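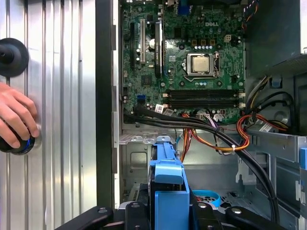
3.2 Order records and menu coding

The three restaurants supplied itemized tickets for the dinner service over the study period. Drovetti contributed 1666 tickets, Stustano 1046, and the remaining tickets came from Zeris, for a total of 3678. A ticket was defined as a single closed bill, regardless of how many diners it covered. Split bills were rejoined by table number and seating time before any other step was applied, and the totals given here are those after rejoining.

Tickets with no food item were removed. There were 600 of these, most of them from the bar at Stustano, which shares a till with the dining room. The analysis sample is therefore 3078 tickets. Staff meals were already absent, as all three kitchens enter them under a separate code.

Each dish was coded on four variables: price, position on the printed page, length of the written description in words, and whether the description named a place of origin for at least one ingredient. Origin was coded strictly. A region, town or farm counted, but a style did not - "Ligurian olives" was coded as naming an origin, and "Ligurian-style" was not. Specials announced at the table were given no page position and enter only the models that omit it.

Coding was done independently by two coders, Sena Opoku and Kwadwo Arthur, working from scans of the menus. Disagreements were almost entirely about description length, where hyphenated words and garnish lists had been counted differently. The rule adopted was to count a hyphenated word as one and to include garnishes. Disagreements over origin were settled by a third reader, Araba Nyarko, who had not seen the sales data.

Figure 2. Hard drive in a blue caddy at the drive bay, with gripper.

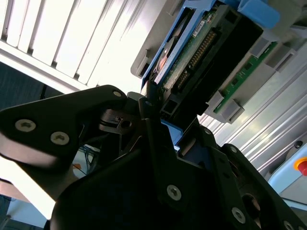
3.3 Model specification

The dependent variable is whether a given main course was chosen by a table, conditional on its being on offer that evening. Dishes that had run out were treated as on offer until the time of the last ticket containing them. This will misclassify a few slow sellers, and a version of the model without the final hour of service is reported in the appendix.

We fitted a conditional logit with fixed effects for restaurant and day of the week. Price was entered relative to the median main course on the same menu, following the approach set out by Vigfúsdóttir for fixed-price lunches. Party size was interacted with price only. An interaction between party size and page position was tested and dropped, as it left the other coefficients unchanged.

Two limits of the specification should be noted. First, page position and price are correlated at Zeris, where the grill section is printed last and holds the dearest plates. Second, the tickets do not record which diner at a table ordered which dish, so the estimates describe choices made by tables. Standard errors are clustered by evening of service.

Last updated: 01/01/2021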